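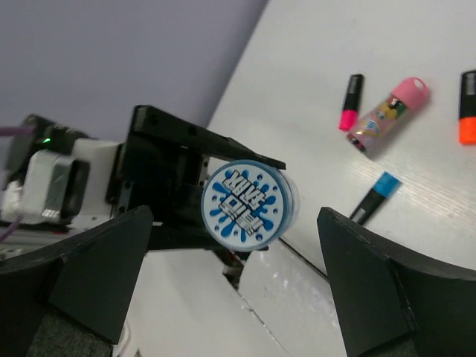

**Blocky lettering on round labels -- how do you space yours?**

### mudlark_pen

Back from the summer lettering weekend in Skernitz and my head is buzzing! Lutz Oltmanns ran the Saturday-style open session (bring anything, draw anything) and got us all doing fat block capitals inside a circle. I've never had so much fun with an E.

My trouble is two stacked lines. The top word always looks squashed and the bottom one looks as if it's sliding off. I've filled 17 pages of the Grokari pad and only like 3 of them. Do you draw the circle first or the letters first?

### Ernard

Letters first, every time. Draw the word straight, cut it out, move it about inside the circle until it sits right, then trace. Outline goes on last, and go darker than you think you need.

### tin_whistle

Sorry Ernard, can't agree! If you do the circle first you can let the outside letters lean into the curve, and that's where all the bounce comes from. Cut-and-move gives you tidy words that look like a bus timetable.

### Ernard

I like bus timetables.

Fair point about the lean, though for a beginner it's a lot to juggle. Try it on a big circle before you go down to label size.

### mudlark_pen

Tried both last night and I think I'm a circle-first person -- the lean makes a huge difference. Also switched to white letters with a dark blue edge and they jump right off the page. Still can't do an S.
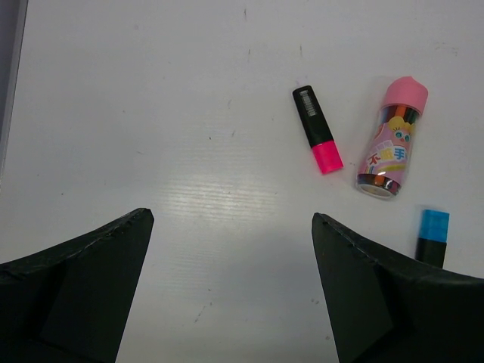

### gerlach_fan

Nobody can do an S, draw two circles on top of each other and rub out what you don't want. What pen are you outlining with? I use the Gerlach brush one, but it bleeds on thin paper.

### mudlark_pen

Just a cheap felt tip at the moment. Is the Gerlach all right on sticker sheets?

### tin_whistle

Lovely on matt ones, smears on gloss. Leave it overnight before you cut.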